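Fletdale Home & Garden Board > Household Talk > Vinegar for everything? Let's hear it

porchswing_mary
Good morning all, and forgive me if this has been gone over before (I did look, but the search on here never seems to want to find me anything). We moved over from Sedville in August into a house with the hardest water I have ever met in my life. The kettle is furry, the shower door looks like frosted glass, and my drinking glasses come out of the cupboard looking as though somebody breathed on them. My mother swore by plain white vinegar for every bit of this, half and half with water in a spray bottle, and I have been going at it faithfully for weeks. My husband says the house smells like a pickle jar. So I'd love to hear from people who have lived with this water a long time – is vinegar really enough, or am I being stubborn?

oldgoat35
Welcome to Fletdale! Vinegar is enough, and you are in good company being stubborn. We have had this water our whole married life and I have never bought a descaler. The trick is time. People spray and wipe right off, then say it doesn't work. Spray it, go have your coffee, come back and wipe. On the shower door I lay paper towels soaked in it flat against the glass and leave them a good half hour. You'll want a window open, I'll grant your husband that much. 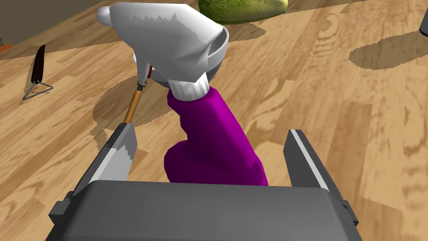 For the kettle, fill it halfway with equal parts, bring it just to a boil, let it sit until it's cool, and rinse it three times over. Your first cup of tea afterward may be a little sharp, so give that one to whoever complained about the pickles.

tilecrazy
I'm going to disagree, kindly I hope. Vinegar is lovely on glass and chrome, but please, please keep it off natural stone. I had a marble windowsill in our last place and I wiped it down every week with my homemade mix, thinking I was being so thrifty, and by the second year it had gone dull all over. The man at Zadcombe Tile quoted me $148 to have it polished back. That's a lot of vinegar! It isn't kind to grout either if you do it week in and week out.

oldgoat35
Fair enough about the marble, I should have said so. I've never owned anything that fancy. But my grout is the same grout it has always been and it's had vinegar on it more times than I've had birthdays, so I can't agree with you there.

tilecrazy
Was yours sealed, though? I think that makes all the difference. Ours wasn't, and it went sandy along the tub. I do believe you, I just wouldn't want a newcomer to lose hers over it.

porchswing_mary
Oh dear, I don't know whether mine is sealed. How does a person tell?

tilecrazy
Put a drop of plain water on it and wait a few minutes. If it beads up, you're sealed. If it soaks in and goes dark, you're not, and I'd use dish soap and a soft brush there and save the vinegar for the glass.

quietkitchen
May I put in a word for citric acid? It comes as a powder, it does the same job as vinegar on scale, and it has no smell at all. I stir a spoonful into a bowl of warm water and drop in the tap aerator and the shower head for the afternoon. Same warning about stone, it's still an acid. I get a big bag from Ó Briain Hardware and it lasts us 8 months or so, and we are a family that drinks tea from morning to night. 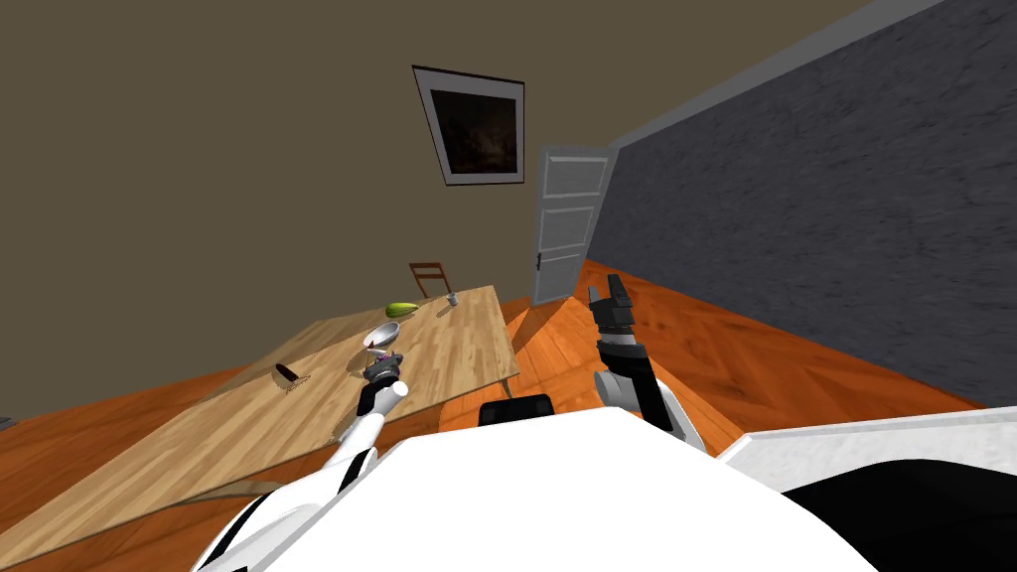
One more thing while I'm rambling – label whatever you mix, with the date on it if you can stand to. I once watered a perfectly good fern with the wrong thing and I still feel bad about it.

oldgoat35
Poor fern. I'll admit I've never tried the powder. Does it leave a film? A neighbor told me it did.

quietkitchen
Only if you mix it too strong or don't rinse. A tablespoon to a quart is plenty for me.

budget_bev
You are all more patient than I am. We gave up and put in a water softener, $873 with the fitting, and I would do it again tomorrow. Towels are soft, the kettle is clean, and I can see out of my shower. I know it's a big lump of money, but I was so tired of scrubbing.

oldgoat35
Bev, I could buy vinegar until the next century for that!

budget_bev
And you'd smell like it, too, dear.

porchswing_mary
You have all cheered me up no end. I did the drop test and the kitchen grout beads nicely, but the bathroom went dark in no time, so tilecrazy, you've saved me there. I'm going to try the citric acid on the shower head this evening and keep the vinegar for the glasses. The softener I will bring up once we've finished paying for the move, and not at supper. Does anybody know if the powder is all right in a coffee maker with a paper filter?

quietkitchen
I use it in mine. Leave the filter out, run it through once, then two or three pots of plain water after.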